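Mornham Adds Cantilever Toolbox to Household Storage Range

GRATBERG, November 25, 2019 – Mornham today announced the Steltau, a plastic cantilever toolbox for small hand tools used in the home. The box goes on sale through the company's regular dealers and will replace the single-lid Jugah model, which went out of production in August.
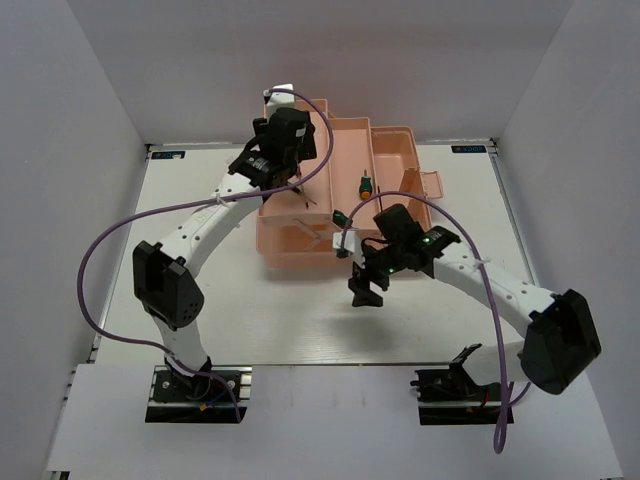 The Steltau is built on a layout long used in metal toolboxes. Long, low-rimmed trays are carried on slanted hinge brackets above the lower body. When the box is opened, the trays swing out and come to rest side by side, so that their contents can be reached without lifting one tray off another. A deeper compartment with an upright divider takes items that do not fit in the trays.

Mornham specifies the trays for short screwdrivers, small pliers, tweezers and similar tools. Tools can be laid lengthwise or diagonally. The tray corners are rounded to make cleaning easier, and the low rim lets a handle be picked up from the side. The box is closed with a rectangular loop latch, which folds down clear of the opening when released.

The hinge was the main subject of development work at the company's Gratberg plant. In the final round of bench tests, sample boxes were opened and closed 4,000 times with loaded trays. The acceptance limit was set by tray alignment at the end of the cycle, measured at the outer corners. An earlier bracket design did not meet the limit and was withdrawn. The production bracket is wider at the lower pivot and uses the same pin at both ends.

Each tray is rated for an evenly distributed load of 400 grams. Heavier tools, such as hammers and adjustable wrenches, should be stored in the lower body. The box should stand on a flat surface with free space on both sides before it is opened – the trays extend past the footprint of the closed box.

The first production run is molded in peach. Further colors are under review and will be announced separately. Brackets, pins and latches will be available as spare parts and can be fitted with a standard screwdriver. Parts for the Jugah will remain in stock at Gratberg for existing owners, but Jugah latches do not fit the new box.

The Steltau is supplied without tools. Dealers may order in cartons of 30. A printed assembly and care sheet is packed with each box.

Mornham manufactures storage products for homes and small workshops. The company employs 88 people in Gratberg.

Dealer inquiries and requests for product data sheets should be directed to the Mornham sales office in Gratberg.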